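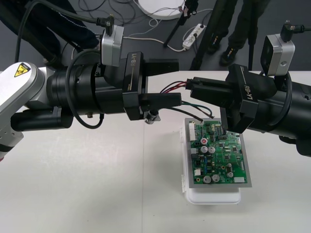 **Before I start:** water, clicker, turn the phone off. Slow down on the Cindbridge bit, I always gallop through it.

**Hello and the leisure centre (2 mins)**

Hi everyone. I write signs for a living, mostly for councils, pools and libraries, and I want to start at the Fistirden leisure centre, where I spent most of April walking about with a clipboard. There were 165 signs in that building. The front door alone had 17 of them, and it's not a big door! Half were about dogs.

(Pause here. People usually want to tell me about their own front door. Let them, but only one or two.)

The sign everyone missed was the one telling you the door was a pull.

**Why we stop reading**

- We read signs when we're already stuck, or a bit worried
- Laminated A4 in red capitals looks like somebody's grumpy, so we walk past
- Every new sign makes the old ones a little bit quieter

My favourite from the Wada Street pool: "PATRONS ARE ADVISED THAT THE AQUATIC FACILITY WILL BE VACATED PRIOR TO CLOSURE." We changed it to "Please be out of the water by 8." Same wall, same colour, and the lifeguards told me they liked it a lot better (they were sick of translating).

**Shape and colour do the early work**

You know a stop sign from its outline, well before you can make out the letters. Warnings work the same way - you've slowed down before you've read a thing.
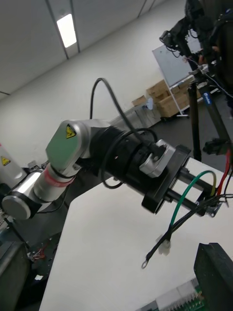 *Yellow triangle, black lightning bolt: electrical hazard.*

Ask the room: what colour is the "mind the step" sign at your work? If it's the same yellow as the bake sale poster, there's your problem. Keep yellow for things that can hurt people. Be stingy with it.

**Cindbridge Library**

SLOW DOWN. They'd ordered a full set from Cloltik, lovely printing, really nice grey, and the letters were pale grey on top of it. Gorgeous up close. From the returns desk you'd have sworn the boards were blank. We reprinted 24 of them in black on white and left the rest alone, and I still feel a bit bad about the grey.

**Things to try at your place**

- Take down anything with a date on it that's gone by
- Read each sign out loud as if you're saying it to a neighbour
- Stand where your visitor stands, bags in hand, glasses off if you wear them
- Put the toilets sign up higher. No, higher than that

**Questions**

If it goes quiet, tell them about the duck sign. If someone asks about translation, say the handout has a page on it, and the handouts are on the table by the tea urn.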